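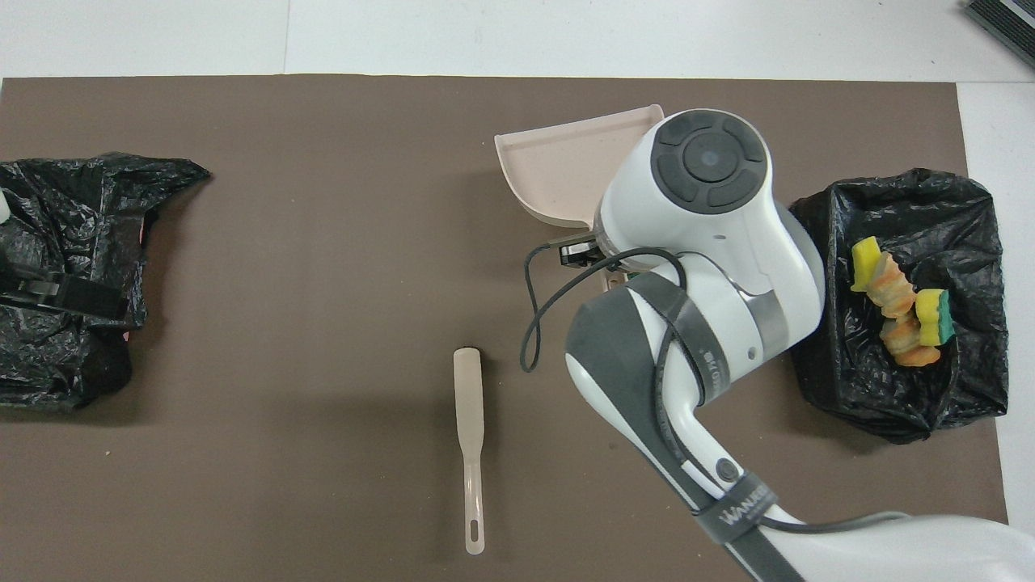
Lilian Mbwambo told me, the first time I asked her to read this chapter, that I'd started it in the wrong place. People don't give to a cause, she said, they give to whoever asked them, so why on earth was I opening with tax receipts? I argued for a day or two and then threw out four pages. She was right (she usually is, and she's very cheerful about it!), so we're going to start with asking.

Chapter 3
Asking for Money: The Pledge Drive

In the last chapter we picked a cause and wrote a one-page case for it. Now somebody has to pay for it, and that means you, sooner or later, standing in front of a person you know and saying a number out loud. I hated this part for years. I'd mumble, I'd look at my shoes, I'd say "whatever you can manage" — and people would manage five dollars and feel perfectly good about it.

My first real drive was for the Langat reading rooms. We had 49 people sign up to collect pledges, and I handed each of them a stack of forms and wished them luck. That was the whole training. By the end of April we had 263 pledges written down, and I was thrilled, right up until I had to turn those pledges into money. A pledge is a promise. It isn't a deposit, and you can't pay a printer with it. We'll spend a good part of this chapter on the gap between the two, and on the polite, slightly awkward phone calls that help close it. 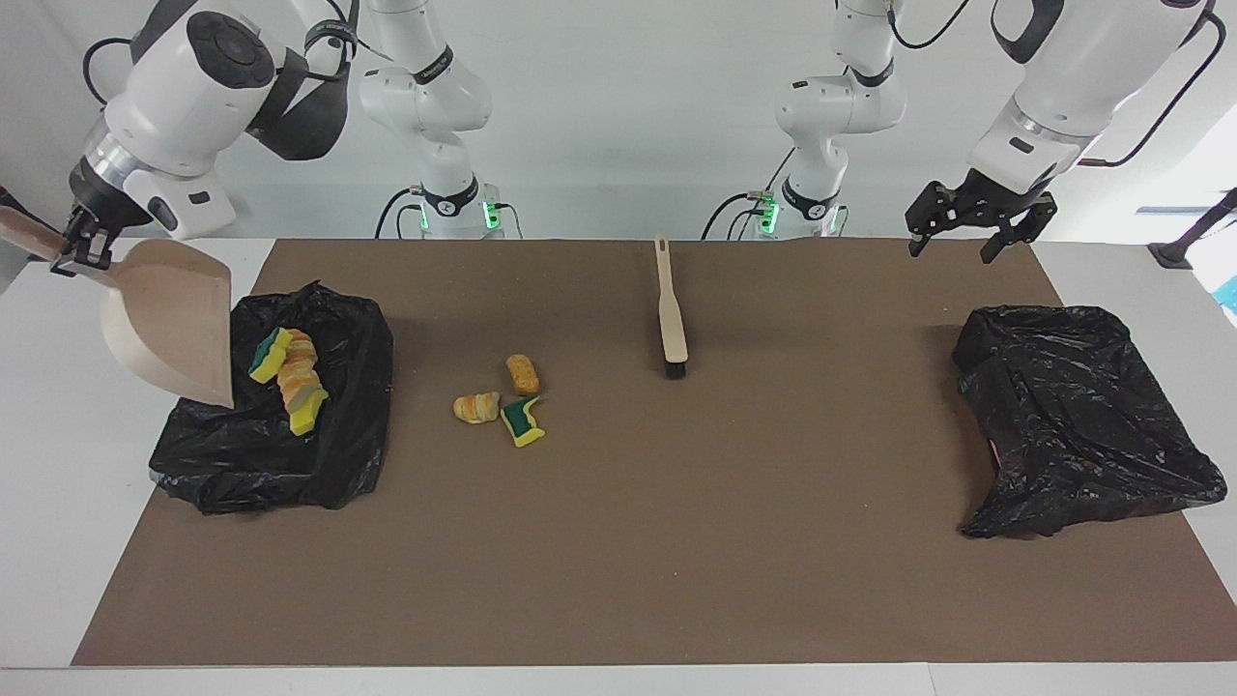

The forms were a big part of my trouble. I had left a line for the name and a line for the amount, and that was it. No phone number, no date, no box for "please remind me." Erdal Canpolat, who ran the Conetti drive the following year, borrowed my form and added all three before he'd let anyone touch it. You'll find his version at the end of the chapter, and you're welcome to copy it.

A few words you'll need before we go on. A pledge is what the donor says they'll give. A gift is what arrives. The fulfillment rate is the share of the pledged money that turns into gifts, and when I say a drive "came in well," that's the figure I'm talking about. Matching gifts get their own section later on, so leave those alone for now.

Before you read section 3.1, try this. Write down the names of two people you could ask for money this week, and next to each one put the exact amount you'd ask for. Keep the page handy, as we'll be using it in the first exercise.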